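The Woman Who Empties Your Drawers

Bindu Shenoy has a rule about tea, and the rule is that you don't get any until the first drawer is out. She told me this in the doorway, still holding her shoes, before I had said anything more incriminating than hello.

"If I sit down, I'm a guest," she said. "Guests are told the house is usually tidier than this. Then we've lost 20 minutes."

Shenoy sorts other people's belongings for a living. She has been at it for 13 years, first alone and now under the name Zivach, which she shares with a former bank clerk named Guoqing Qin. He handles the schedule, the invoices and, by his own account, the crying. They work mostly in apartments, mostly in bedrooms, and mostly on the sort of stuff that is too small to have a proper home and too nice to throw in the trash. Shenoy calls this category "smalls." Qin calls it "the reason my back hurts."

I had asked to follow them for a day and was told I could have a morning. The client was Anitha Subramaniam, a dental receptionist who had moved apartments in January and had not, by August 2018, found her good earrings. She had found one of them. She had found it several times, she said, always the same one.

"I put it somewhere safe," she told me. "That was my first mistake."

The Zivach method, if it deserves the word, begins with a surface. Shenoy won't sort on the floor, having once knelt on a brooch, and she is suspicious of beds. "A bed has a deadline. At ten at night you want to sleep, so you scoop it all up and put it back in the bag. I've met people who have been moving the same pile on and off the same bed for a year." What she wants is some clear space covered in cloth, so that nothing rolls, and a tray beside it. She is particular about the cloth. Velvet grabs at things. White shows every speck and makes clients ashamed of their dust. Anything with a busy floral print is, in her words, "where an earring goes to retire."

After that, everything comes out, and the talking starts. I had expected to hear questions about joy, or at least about usefulness. Shenoy asks who gave it to you and when you last had it on, and then she keeps quiet for an uncomfortably long time.

"People want to be told what to do," she said. "I could tell them. Then they'd phone me in a month and say I made them give away their aunt's necklace."

Did that ever happen?

"It was a bracelet," said Qin, from the hallway.

By the middle of the morning we had beads. We had really a great many beads, and they had made friends with one another.

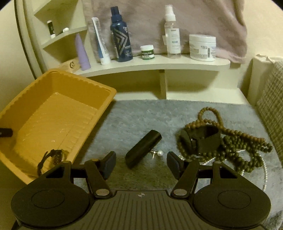

Smalls, halfway through the morning: wooden beads, green beads and a pearl.

Subramaniam's position on the green beads was that they had been a gift and that she had never worn them with anything. Her position on the brown wooden ones was that she wore them constantly, which Shenoy received with the face of a customs officer. The coiled black piece with the buckle produced no position at all. Subramaniam looked at it for a while and asked whether it could be put in a category called "later."

There is, unfortunately for her, no such category. Shenoy abolished it after a job for a retired engineer, Nithin Acharya, who has since become a friend and gave me permission to tell the story. Acharya owned 67 watch straps and two watches. At the end of the first day he had kept four straps and put the rest in "later." At the end of the second day he had moved them to a bigger box. I called him to check this and he disputed only the number of watches.

"Three," he said. "One doesn't run."

I asked Shenoy what she does about tangles, expecting some trick with talcum powder or a crochet hook. She does own a crochet hook. Mostly, though, she goes and does something else. "You lay it down flat and leave it alone. If you pull, you're making a knot and being angry, both at once. Come back after lunch with better light." Beads are forgiving, she added. Fine chains are not, and she charges extra for them, though Qin says he has never seen her write it on an invoice.

Invoices are a sore point. A first visit costs 115 dollars, which covers a morning and, once the drawer is out, the tea. Shenoy thinks this is too much for people who only need a push. Qin thinks it is too little for people who argue about every button. They have been having this conversation since he joined, and they had it again in front of me, quite cheerfully, while Subramaniam went to look for a shoebox.

It isn't a glamorous field. A home goods chain called Meltamano once offered Shenoy a weekend of demonstrations in its stores, provided she would use its drawer dividers. She lasted one afternoon. "A woman asked me if she needed the dividers and I said no, use a muffin tin. The manager was standing behind me." She still thinks a muffin tin is the best jewelry box ever made. Each thing gets its own hole, you can see the lot of it at once, and when you give up being organized you can make muffins.

She is less sure about the boxes with lids that people buy before they call her. Almost every client has bought some. Qin keeps a stack of abandoned ones in the trunk of his car and hands them out to anyone who will take them. I left with two.

Her other dislike is the word "declutter," which she says sounds like something a plumber does. When her brother-in-law, Senthil Panicker, built the company's website, he put the word on the front page in very large letters. She made him take it down. He replaced it with "curate," and they didn't speak for most of a week. The site now says "We sort things," and gives a phone number.

Toward noon I asked Subramaniam how she was feeling about the whole exercise. She had put a few pieces aside to keep and a few to give to a cousin, and had decided that the green beads would stay on the grounds that they had survived the move.

"I thought it would be more spiritual," she said. "It's like doing your taxes with somebody nice."

Shenoy seemed pleased with that. She asked Qin to write it down for the website, and he said he'd have to ask Senthil.

The second earring had still not been found when I put my shoes back on. There was a coat closet to go, and a suitcase that Subramaniam described as "basically empty" in a tone that made Qin close his eyes. Shenoy was on her third cup of tea by then and had not yet sat down.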